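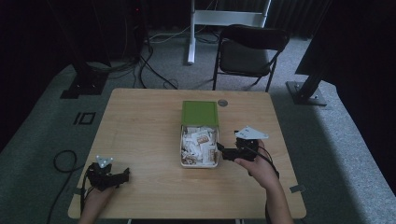
La humedad es la gran enemiga de la despensa, y en casa lo aprendimos a fuerza de tirar galletas blandas y sal hecha piedra. Con los años he ido cogiendo manías, y una de ellas es juntar todo lo que viene en sobrecitos - azúcar, infusiones, levadura, lo que sea - en una caja con tapa, como esa de la tapa verde, que se deja abierta sobre la mesa mientras uno rebusca y luego se cierra bien. Los sobres sueltos por los cajones acaban siempre rotos en el fondo, ¡y a ver quién limpia eso después!

Para la sal, unos granos de arroz crudo dentro del salero siguen funcionando de maravilla, como hacía mi abuela. Las galletas que ya se han ablandado reviven con 10 minutos de horno a 80 grados, con la puerta un poquito entreabierta, y hay que dejarlas enfriar del todo antes de guardarlas.

Y el café, por favor, lejos de los fogones. Yo lo tuve años encima de la cocina, tan a mano, tan cómodo, y sabía a poco. Ahora vive en el armario de abajo, junto a las legumbres, en un bote de cristal oscuro que lavo cada vez que se vacía y seco con un paño de algodón.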